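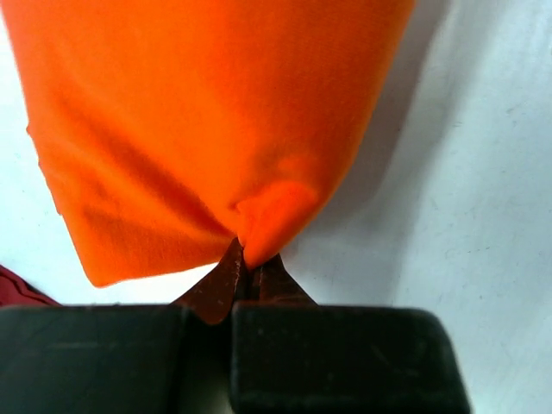 Folding and rolling, shirt batch 2

Saturday, morning. Continuing with the Mendia load. Items are mostly light garments, one piece per color so they can be told apart in the log. Basket is the yellow one with the handle cutout.

Orange piece: hangs with the hem uneven when gathered at one point. Folds run up and out from the pinch, and the left side sags more than the right. I would not use a single-point hold to judge size. Mass on the bench scale 548 g for the whole load, basket excluded. Individual masses not taken.

Method as agreed with Luzius Baumgartner:

1. Spread flat, long side toward the front rail.
2. Fold in the sides until the width is even.
3. Roll from the hem, light pressure at both ends.
4. Leave seam side down for 13 minutes, then measure the diameter at the middle.

Rolls go at the center of the table, parallel to nothing in particular – Luzius wants this written down as a rule and I have left it open. 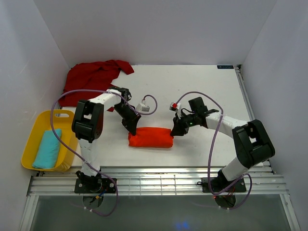

Diameter is to be read at the middle only. The ends flare if the side folds are uneven, and the Zedamholm sheets from October mixed end and middle readings, so they can't be compared with these. I have marked them in the folder.

Dark red cloth stays crumpled at the back wall as the untreated reference. Light blue is folded flat in the basket, not rolled. Do not swap the two.

Open points:
– Boiko calipers read high at the closed position. Use the tape until they are checked.
– Log row 1,119 has the color field blank. Probably orange, leave it until Luzius has looked.
– Step 2 needs a target width.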